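Kultley Center Blog

A Visit to the Sedgwick Open Day

15 June 2024

Members of the Kultley Center for Home Support were invited this week to the open day at Sedgwick, where the Cando project teaches machines to handle household work. I attended on behalf of the Center and set down my impressions in this post, which I keep in a personal capacity. The views given are my own.

The day was divided into a short talk, a tour of the workshop, and a demonstration in a furnished bedroom. The talk was clear and free of technical language, although the room was warm and the microphone failed twice. The speaker explained that the project does not begin with the robot. It begins with a person who carries out the chore while holding a gripper in the hand, so that the movements can be recorded from the tool's own point of view. A robot arm is trained on those recordings afterward. The list of chores now stands at 67, and bedding is considered among the hardest.

The workshop tour was shorter than the program had promised. Guests saw the benches where the grippers are put together and were permitted to hold one. I found it heavier than expected, and I would not care to use it for a whole morning. The staff answered questions on weight with patience and said that a lighter version is planned for October. Visitors from the Breditz day program asked whether a person with limited grip strength could take part in the recording work. They were told that this had not yet been tried, and their contact details were taken.

For the demonstration, guests were admitted to the bedroom in groups of 5, and each group stayed for one chore. Ours was assigned the bed. We were asked to remain near the door and to hold our questions until the operator had finished. I thought this a sensible rule. The work is slow, and it requires more attention than one might suppose.

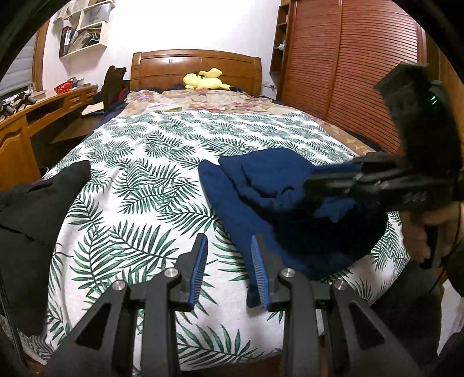
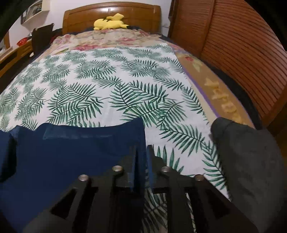 My own interest in these matters comes from the Center's home visits, in which bed making is one of the most common requests for help. Many of the people we serve can cook and wash without assistance but can no longer lift a mattress corner or pull a heavy cover straight. A training room for such work ought to look like the rooms in which they live, and I was pleased on this point. The palm-print cover on the bed, the floral bedding up by the headboard and the yellow plush toy lying on top would be familiar to any of our visiting staff. Patterned cloth was mentioned in the talk as a difficulty for the software, as a fold in a busy print is hard to tell from the print itself. I would have liked to hear more on that subject.

I raised 2 concerns in the discussion period. The first was privacy. A recording made in a private bedroom shows a great deal besides the bed, and I asked who may view it and how long it is kept. The answer was courteous but incomplete, and a written reply has been promised. The second was cost, on which no figure was offered.

A further open day at Sedgwick is planned for October, with kitchen chores in place of bedding. The Center has reserved 3 places. Staff who wish to attend should speak to their team lead before the end of the month, and should note that parking at the site is limited and that the side entrance has a step.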